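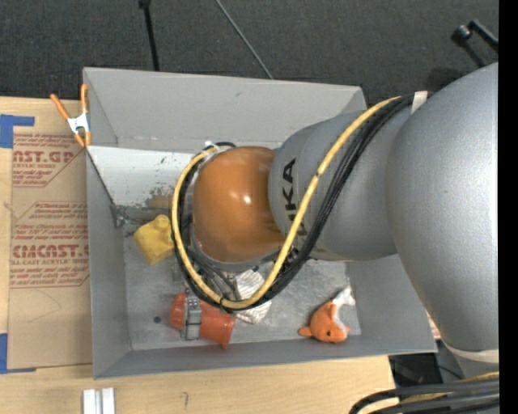

KUKA arm with cabling, over a grey bin.

Home | Modules | Handouts | Reading list | Contact

Stuvurville School of Travel and Leisure
Module 3713: Planning and Leading Day Walks by Public Transport
Handout 4: Lakeside routes
Notes by Irén Halász

4.1 Scope

These notes cover walks that start at one public transport stop and end at another, where part of the route follows a lake shore. Circular walks were dealt with in Handout 3. Multi-day routes are outside the module. The worked case is the Mornow shore walk, from Mornow station to the ferry landing at Deák.

Students should have the 1:50 000 sheet open while reading section 4.4. The 1:25 000 sheet is better for the ground between the boathouse and the landing, but the library holds only two copies.

4.2 Terms

Access leg: the journey from the meeting point to the start of the walk.
Return leg: the journey from the end of the walk to the meeting point. It is planned separately from the access leg and often uses a different operator.
Escape point: any place on the route from which a walker can leave by road, bus or boat without going back to the start.
Moving time: time spent walking, excluding all stops.
Elapsed time: moving time plus stops.
Slack: the interval between planned arrival at the final stop and the planned departure from it.

In assessed work, "duration" on its own will be marked as unclear. State moving time or elapsed time.

4.3 Shore paths: general points

A lake shore looks simple on the map. The path is level, navigation appears to consist of keeping the water on one side, and students tend to apply the flat-ground walking speed without adjustment. Three corrections are usually needed.

First, distance. A shore path follows small bays that are smoothed out at 1:50 000. Measured on the larger scale, the same path is longer. Measure every shore section on the most detailed sheet available and record which sheet was used.

Second, surface. Sand, tree roots and boardwalk all reduce speed. Boardwalk also forces a group into single file, and a group of 30 in single file takes up a good deal of path. The leader's arrival at a junction and the back marker's arrival are separate events and should be timed separately on the recce.

Third, private frontage. Many shore paths leave the water where gardens or sailing clubs run down to it. The diversion is normally along a road with no lake view. It must be measured and it must be mentioned in the walk description, as participants who have booked a lakeside walk will otherwise complain about it.

4.4 Worked case: Mornow to Deák

Stage A. Mornow station to the bathing beach. Leave by the rear exit, which has a ramp. The front exit has steps only. Cross the main road at the lights. The lane opposite goes downhill through beech wood and reaches the shore beside a kiosk. Toilets are on the left and are open from June until the end of the bathing season. Outside that period the only toilets before Deák are those at the station.

Stage B. Bathing beach to the boathouse. Water on the right throughout. The surface is packed gravel, then roots. There is a bench at the first headland with room for four people and a flat area behind it suitable for a group stop. The second headland has a better view and no space. Stop at the first.

Stage C. Boathouse to the upper road. The path turns inland at the boathouse fence. The signpost is set back and is easily missed in summer when the hazel is in leaf. The climb is 50 metres over a short distance and is the only ascent on the route. Escape point: bus stop at the top, hourly service to Mornow.

Stage D. Upper road to Deák landing. Pavement on the left-hand side only. After the chapel, take the footpath down between two walls. The landing has a shelter and a ticket machine. The café beside it, Stoveo, takes group bookings but closes its kitchen at 3 pm.

4.5 Calculating elapsed time

Use the following order.

(a) Measure each stage separately.
(b) Apply the speed for the surface, using the table in Handout 2.
(c) Add one minute for each 10 metres of ascent. Stage C therefore gains five minutes.
(d) Add planned stops.
(e) Add the spread between leader and back marker at the last junction.
(f) Compare with the timetable and fix the slack.

Slack of less than ten minutes before the last ferry of the day is not acceptable in a submitted plan. Where the ferry is the only return, the plan must name the alternative (on this route, the bus from the upper road, reached by walking Stage D in reverse).

A common error is to add stops twice, once within the stage and once in the total. Show stops on their own line.

4.6 Tickets

Group day tickets on the regional railway are valid on the bus but not on the ferry. Ferry tickets are sold singly at the machine, which does not take notes. With a large group, collect the fares on the train and buy in advance at Mornow station. Allow for the queue if this is not possible. The ferry carries 100 passengers and bicycles are taken at the crew's discretion.

4.7 Exercise

Prepare a route card for the walk in the opposite direction, Deák to Mornow. Include all escape points, one group stop and the return leg. State which stages change in moving time and which do not. Two sides of A4 at most.

Completed cards go to Visitación Nieto in the module office by 4 pm on the day before the seminar. Cards without a sheet reference will be returned unmarked.

Next handout: woodland routes and waymarking

Shares 30 | Comments 0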